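Re: [trip-leaders] Kultano trek, baggage and transfer times

Trygve Hägglund wrote:

> Is the second night at Løken still in the plan? The draft itinerary has the group going straight from Corkstead to the trailhead, and I make that 174 km on a gravel road.
> Also, what is the bag limit on the boat?

The second night at Løken stays. The draft you have is the old one. The group leaves Corkstead at 7:30, stops at Løken for 2 nights, and starts walking on the morning after that. The extra night gives people time to adjust before the pass, at 1,897 m. 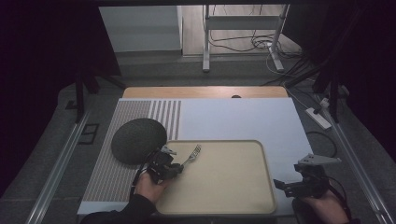 The bag limit on the boat is 25 kg per person, with day packs included in the weight. The operator weighs everything at the dock and does not sell extra allowance. Anything over can be left at the Zekarside hostel and picked up on the return leg – please label it with a name and the return date.

Two points are still open:

- The hostel has not confirmed whether dinner is served after 20:00. If the boat is late, we need that in writing.
- Hut fees for December are listed per bed on one page and per room on another. I have asked which is right.

Send changes to the rooming list to me directly and leave the list address off. The next version of the itinerary will have the corrected transfer table.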